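플래너를 바꾸면 정말 나아지나

요즘 우리 쪽에서 도는 이야기의 절반은 모션 플래너를 Lulen으로 갈아타자는 것이다. 나는 아직 반대다. 강하게 반대하는 건 아니고, 보여준 숫자가 마음에 안 든다.

Lulen 쪽 자료에는 계획 성공률이 아주 보기 좋게 적혀 있다. 그런데 조건을 읽어 보면 충돌 모델이 상자 5개짜리 장면이다. 그런 장면에서는 몇 년 묵은 RRT-Connect도 잘 돈다. 우리 장면 파일에는 충돌 객체가 178개 들어 있고, 그중 상당수는 누가 왜 넣었는지 모르는 것들이다. 커밋 메시지에는 "임시"라고만 되어 있다. 8월에 들어간 임시다.

그래서 지난주에 로그에 쌓인 계획 요청 393건을 그대로 다시 돌려 봤다. 기존 플래너와 Lulen에 같은 시작 자세, 같은 목표, 같은 제한 시간을 줬다. 평균 계획 시간은 Lulen이 확실히 짧았다. 이건 인정한다. 문제는 실패한 요청들인데, 두 플래너가 실패한 목록이 거의 겹쳤다. 하나씩 열어 보니 대부분 목표 자세가 이미 충돌 상태로 판정되어 있었다. 플래너가 손쓸 수 있는 일이 아니다. 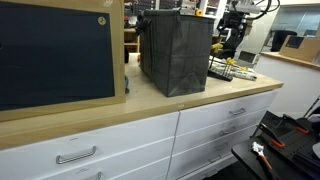 결국 인식 쪽으로 돌아온다. 깊이 영상에서 만든 점유 격자가 얇은 물체를 부풀리고, 검은 물체는 구멍을 낸다. 거기에 안전 여유를 한 겹 더 씌우니 멀쩡한 통로가 막힌다. 여유값을 20밀리미터로 줄였더니 실패의 대략 절반이 사라졌다. 설정 파일 한 줄이다. 물론 이걸 그대로 실기에 올릴 생각은 없다. 구멍 난 자리에 실제로 물체가 있으면 플래너는 그리로 지나가려고 할 테니까.

Memholm 필터를 앞단에 넣자는 의견도 있다. 시간축으로 격자를 누적해서 구멍을 메우는 방식인데, 데모는 그럴듯하다. 다만 물체를 치운 뒤에도 격자에 얼마나 오래 남는지는 문서 어디에도 없다. 이슈에 물어봤더니 "환경에 따라 다르다"는 답이 왔다. 그걸 몰라서 물은 게 아닌데.

당분간은 이렇게 하려고 한다. 장면 파일에서 출처를 모르는 객체부터 걷어내고, 실패 로그에 원인 코드를 제대로 붙인다. 지금은 시작 자세 충돌이든 시간 초과든 전부 PLANNING_FAILED 하나로 찍힌다. 이 상태로 플래너를 비교해 봐야 무엇을 비교하는지도 모른다.

Lulen 브랜치는 지우지 않고 두었다. 장면 파일을 정리한 다음 같은 요청을 다시 돌려 볼 생각이다. 재생 스크립트는 관절 제한을 하드코딩해 둔 부분이 있어서 그것부터 고쳐야 한다.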